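Provholm Allotments and Kitchen Gardens Association
Minutes of the ordinary meeting held 2021-09-07 in the reading room, Flallmont

Present: Gunhild Ketilsson (chair), Jérémie Barbier (minutes), Trudy Maihi, Hervé Coste
Apologies: Leopold Tanner

1. Minutes of the previous meeting
Accepted with one correction. Under item 4, "north tank" should read "north standpipe". The chair signed the corrected copy.

2. Matters arising
2.1 The replacement hinge for the Lacroix Lane gate has been fitted. The gate still drops when fully opened and has to be lifted on to the latch. HC to pack the lower hinge.
2.2 The letter to the council on the blocked culvert was acknowledged but has had no substantive reply. To remain on the agenda.
2.3 Spare keys. Two former plot holders have not returned theirs. TM to write again, stating that the deposit is forfeit if the keys are not received by the October meeting.

3. Water
HC reported the meter reading. Consumption since the last reading was 1332 litres on the lower supply, which serves the Zunar plots and the communal bed. The upper supply could not be read, as the chamber cover has seized. HC considered the lower figure consistent with normal use and with no leak downstream of the meter. It was noted that hoses had been left running unattended on at least one evening.
Agreed: the rule on unattended hoses to be put on the notice board in larger type. HC to free the chamber cover and report both readings at the next meeting.

4. Seed saving and distribution
4.1 TM reported on the bean and pea seed saved by members. Nine varieties were offered, of which eight were accepted. The remaining lot, a climbing French bean, was refused on account of weevil holes and has been burned.
4.2 Drying. GK reminded members that pods should be left on the plant until brittle where the weather allows. If they have to be lifted early, the whole plant should be hung under cover with a free flow of air. Seed which can be dented with a thumbnail is not ready to store.
4.3 Containers. The meeting discussed whether seed should be held over winter in jars or in paper. JB favoured jars, which exclude mice. TM favoured paper, having found mould in two jars last season, both of which had been closed too soon. It was agreed that freshly shelled seed should stand in open paper bags until fully dry and be moved to jars after that.
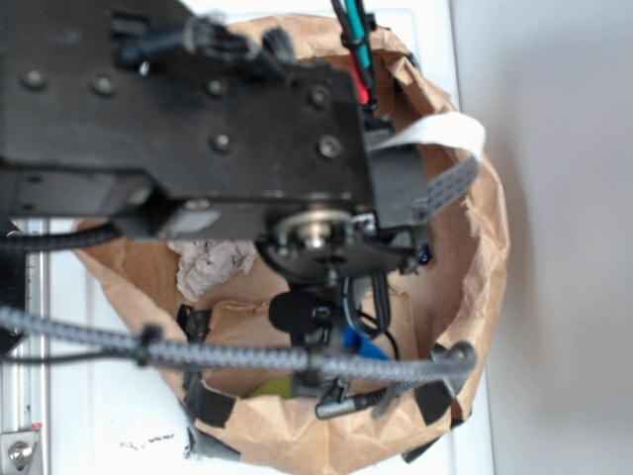

4.4 Labelling. Every lot is to carry the variety name, the plot number and the year of harvest, in pencil. Ink faded badly on last year's labels and three lots could not be identified at sowing. Where the variety is uncertain, the label should say so and no name should be guessed.
4.5 Broad beans. HC asked whether seed from plots standing side by side could be accepted as true to type. GK said it could not, as broad beans cross readily, and proposed that such seed be accepted for eating crops only and marked "mixed". Agreed.
4.6 Distribution to take place after the October meeting. Members who contributed seed to choose first. Any surplus to be offered to the Flallmont growers on the usual terms.

5. Compost bays
The centre bay is full and is to be closed. The left-hand bay is to be emptied and brought back into use. GK reported bindweed root in the material tipped at the front. Bindweed, couch and any brassica with club root must not be composted on site. LT had asked in writing whether cardboard may be added. Agreed that it may, if torn up and free of tape.

6. Paths
The main path beside the Zunar plots is to be kept at a width of 90 cm. Two plots have edged outwards and the wheelbarrow no longer passes without damage to the planting. TM to mark the line with pegs and string and speak to the holders concerned.

7. Plot rents
No change proposed. The chair asked that the matter be brought back once the water bill has been received.

8. Any other business
8.1 JB asked for the shed inventory to be updated. The long-handled edging iron and one of the riddles are missing. HC to check.
8.2 A request to keep hens on a vacant plot was deferred until LT can be present, as he holds the lease.

9. Next meeting
October, same room. Items for the agenda to JB in writing.

Minutes taken by J. Barbier.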